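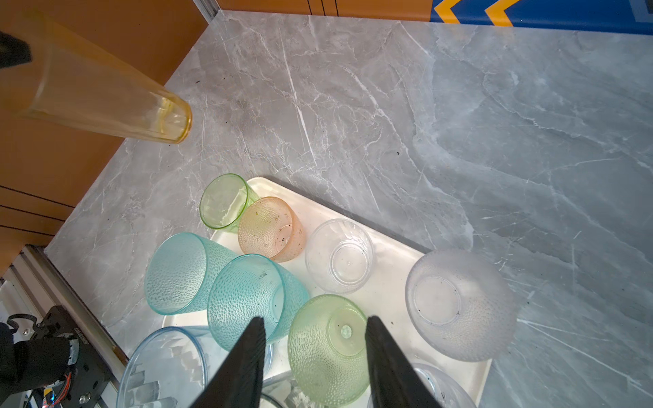

Left arm keeps dropping out when both arms are at the back of the table

Lonurstead Robotics Club > Two-arm builds > Faults and fixes

marblehead_k
16 Dec 2022
Hello all! I'm having the best time with the cup sorting job on our two-arm bench at Bungate. Tumblers at the back, short cups by the tray, bowls to follow once I'm brave. It's gorgeous when it runs!

But I've got a fault I can't pin down. Both arms go to the back row, and then the left one loses its wrist for a moment. The shoulder holds, the wrist goes limp, and whatever it's holding comes down. It has happened 3 times in 19 runs, always with the left arm at full stretch. No bang, no smell, and the log just says "joint 5 no reply". Any ideas? I'm so close to a clean run.

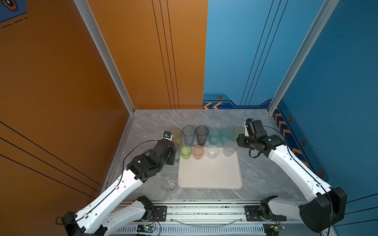 I should add that the right arm has never done it, even though it reaches just as far. Same firmware on both, same Pastance joints, bought together in May. I swapped the power supplies over on Tuesday and the fault stayed on the left.

tinsnips
Cable. It's always the cable. Look at the loop at the wrist and see if it pulls tight when the arm bends forward. Mine broke inside the sleeve and looked perfect from outside.

oddbolt1940
Not convinced. A broken wire would show up on small moves too. "No reply" at full stretch sounds like the joint is working too hard and resetting itself. What's your current limit?

marblehead_k
Limit's at the Masson default. Ooh, but I can log the current, give me an evening!

tinsnips
Log it by all means, but wiggle the cable first. Takes a minute.

wrenlet
Can I be the boring one? Please don't put your hand in to wiggle anything with the arms powered. If the wrist can go limp it can also come back, and mine came back FAST. Got a lovely bruise out of it. Stop button, then power off, then hands in.

oddbolt1940
Seconded. If you need it live for the test, use a long stick and slow the arms to 15 per cent.

marblehead_k
Will do, thank you both. One more from the same bench:

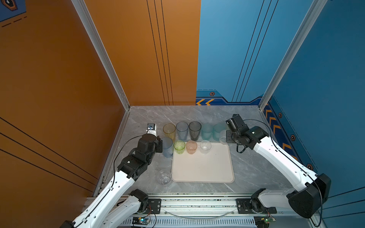
Both arms in among the cups, left gripper beside the light blue tumbler.

tinsnips
Lovely bench! I'd still give that left cable more slack and a clip further down the arm.

oddbolt1940
And I'd still look at the current. Loser buys the biscuits?

marblehead_k
Right, results! Current is fine, nowhere near the limit. With the power off I took the wrist plug apart and one pin had backed halfway out of its shell. Pushed it home and added slack, and it's done 15 runs without a drop. SO pleased.

tinsnips
Cable!

oddbolt1940
That's a connector. I'm not buying biscuits for a connector.

wrenlet
Check the right arm's plug as well while you've got the tools out.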